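Call for participants: hand-held gripper demonstrations, Grallcombe

Posted Sep 6, 2022
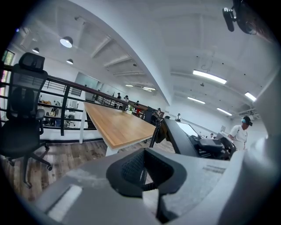

What we are asking for

Vakeck wants people to come to our upstairs room at Grallcombe and do ordinary handling jobs with a hand-held gripper. You hold the tool, it records what the jaws and your wrist are doing, and the recording goes into a set of examples used to train a robot arm. Each booking is for one task and lasts 2 hours, with a break in the middle that you should take.

You may have seen other adverts for this kind of work. They tend to say that you will be teaching robots to think, or shaping the future of the home. We would sooner you came knowing what the job is. You will pick up a cup and put it on a saucer. Then you will do it again from the other side of the table. By the end you may well be sick of the cup.

Why we need more people

In July we finished a first round, which left us with 2,704 recordings. That sounds like a lot, and we were pleased with it until we looked at who had made them. Nearly all came from our own staff, who know how the gripper likes to be held and had all slipped into the same habits. A model trained on that set did well on our table with our cups and poorly when either was changed. Whether more examples from more hands will cure this is an open question. Some of us think it will. Others suspect we will end up with a larger pile and the same trouble, and the person writing this advert is in the second group. The only fair way to find out is to collect the examples and test.

We are looking for 12 participants, each making 300 recordings over several bookings. Failed attempts count towards your total so long as you carried on to the end of the task. Please don't tidy up a mistake by starting again on the quiet – a dropped spoon is worth having, and a set with no dropped spoons in it is one we would not believe.

Who can apply

Anyone aged 18 or over who can stand at a table and squeeze a trigger with either hand. No technical background is wanted. We would particularly like to hear from left-handed people, people with small hands, and people who have worked in kitchens, shops, packing or care. If you have already done gripper sessions for another firm, say so on the form. It won't rule you out, but we can take only a few.

The gripper gets heavy after the first half hour. If you have a wrist, elbow or shoulder complaint, talk to us before you book. The room is up one flight of stairs and there is no lift, which we know shuts people out. A ground-floor room has been promised and we will believe in it when we have the keys.

What is recorded

The gripper carries a camera. It is aimed at the jaws but it takes in a good deal of the room as well, including other people. Faces are blurred before the recordings leave the building. Blurring software misses things, so a member of staff checks a sample by eye, and a sample is not the whole set. If that bothers you, this may not be the work for you.

Recordings are shared with Oster, who build the arm, and with the Grímsdóttir group, who run the tests. You can withdraw your recordings until training begins. After that we can delete the files, but we can't take their effect out of a trained model, and we would be wary of any firm that told you it could.

Pay

You are paid by the hour, breaks included, at the rate printed on the booking form. There is no bonus for speed. We tried one in the first round and got fast, sloppy recordings. Bus and train fares are refunded on production of a ticket.

How to apply

Ask for a form at the Grallcombe front desk or through the contact page on this site. Tell us which hand you write with, any work you have done with your hands, and which mornings or afternoons you can manage. Everyone who applies gets a reply. Successful applicants do a short paid trial first, and either side can call it off afterwards without giving a reason.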